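The second life of a good towel

Ask anyone in Poltville where their best bath towel came from and there's a fair chance they'll say Melby, the old mill on the river road that still weaves terry cloth on looms older than most of its staff. I went up in September expecting a quick tour and a cup of tea. I stayed until the evening shift had gone home, and came away with lint in my hair and very strong opinions about cotton.

The first thing you notice is the noise. The second is the colour – whole trolleys of ochre, rust, bottle green and a grey the dyers call wet slate. Every batch starts in the dye house, where the vats are filled by hand and the recipes live in a ring binder with a cracked spine. Number 634 is the favourite, a warm brick shade that took five tries to get right and now sells out every winter. 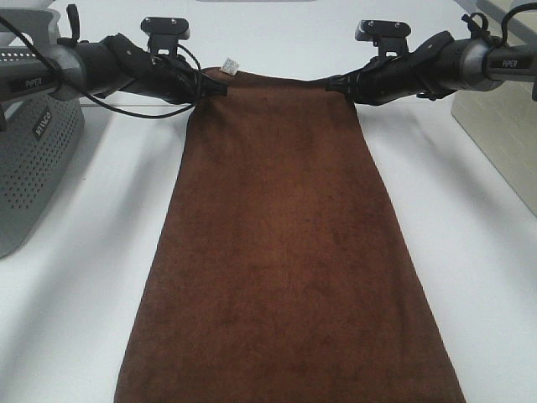

Sarmīte Dambrauskienė
Textiles and home writer

Terry is a clever cloth. Two sets of warp threads run through the loom, one held tight and one left slack, and when the reed beats forward the slack set is pushed up into loops. Longer loops drink more water but take an age on the line. Shorter ones dry fast and feel a bit mean on the skin. Melby's weavers can argue about this for a whole lunch break, and I loved every minute of it!

The mill's yarn comes through Özkan, a family spinner that has supplied it for five decades, and the finishing is done down the road at Litent, where the cloth is washed, tumbled and brushed before hemming. A single loom can turn out up to 280 towels in a shift, if the threads behave (they often don't, and then someone has to crawl in with a hook and a torch).

So how do you look after a good one? Skip the fabric softener, which coats the loops and stops them soaking anything up. Give the towel a hard shake before you hang it. Wash it before first use, with similar colours, and go easy on the powder. When the edges fray at last, cut it down for face cloths, then for the dog – mine is on its third career, and still going strong in the laundry.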